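Prorkley Opens Entries for February Kitchen Refit Drawing

Prorkley, the housewares retailer, has opened entries for its February drawing, with a kitchen refit as the top prize. The drawing is run by Bokent, a promotions administrator that also handled the retailer's two previous drawings. Entries close at 5 p.m. Eastern on the last day of the month. Entries received after that time are discarded and do not carry over to the next drawing.

The top prize covers design, cabinets, countertops and installation in one existing kitchen of up to 243 square feet. Appliances are excluded, as are changes to gas lines and any work that requires moving a load-bearing wall. The winner must own the home or supply written consent from the owner. A renter who cannot get consent within 22 days of notification forfeits the refit and receives store credit in its place. The amount of the credit is set out in section 9 of the official rules.

There are 349 prizes in all. The second tier consists of 22 sets of cookware, and the remaining prizes are gift cards that can be used in stores and online. Gift cards cannot be used for delivery charges or for items sold by outside sellers on the Prorkley site. The cookware ships in one finish only, and winners may not exchange it for a different set.

No purchase is necessary. Entrants may use the online form or mail a handwritten index card with name, street address, phone number and date of birth to the address printed in the rules. Mailed entries must be postmarked before the closing date and received within seven days after it. Photocopied or machine-printed cards are void. Each envelope may hold a single card. Online and mailed entries carry the same odds, and the limit is two per household regardless of method.

The household limit is new. Earlier drawings counted entries by email address, which allowed one person with several accounts to enter several times. Bokent will now match entries by street address and unit number. Where more than two entries share an address, the first two by time of receipt are kept and the rest are removed before the drawing. Entrants in dormitories and other group housing are counted individually if they give a room number.

"The address check runs before the pool is locked, and again on any entry that is drawn," said Ysaline Gautier, who manages the drawing at Bokent. "If a drawn entry fails the second check, we go to the next alternate."

The drawing itself will be carried out by Sestascombe, a separate firm, using a random number generator. Sestascombe receives the locked pool as a list of entry numbers with no names attached. It returns the drawn numbers in order, together with a list of alternates, and Bokent then matches them to entrants. Prorkley does not see the list until winners have been confirmed.

Potential winners will be contacted by email, and the top-prize winner by phone as well. The top-prize winner must return a signed affidavit of eligibility and a tax form. The retail value of the refit will be reported as income, and the winner is responsible for any tax due. The rules offer no cash alternative to offset it -- a point raised by several entrants on the retailer's message board.
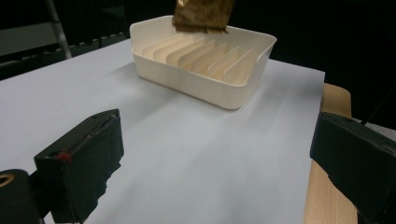
A cream-colored plastic tray with upright dividers.

Entry is open to legal residents of the 48 contiguous states who are 21 or older when they enter. Employees of Prorkley, Bokent and Sestascombe are not eligible, and neither are members of their immediate families or anyone living in the same household. The exclusion also applies to Chan, the contractor that will carry out the refit.

Chan will schedule a site visit once the affidavit is accepted. Work must start within six months of that visit. Delays caused by permits extend the deadline -- delays caused by the winner do not.

A list of winners can be requested by mail with a stamped, self-addressed envelope. The full rules are posted on the Prorkley site and are available on paper at store service desks.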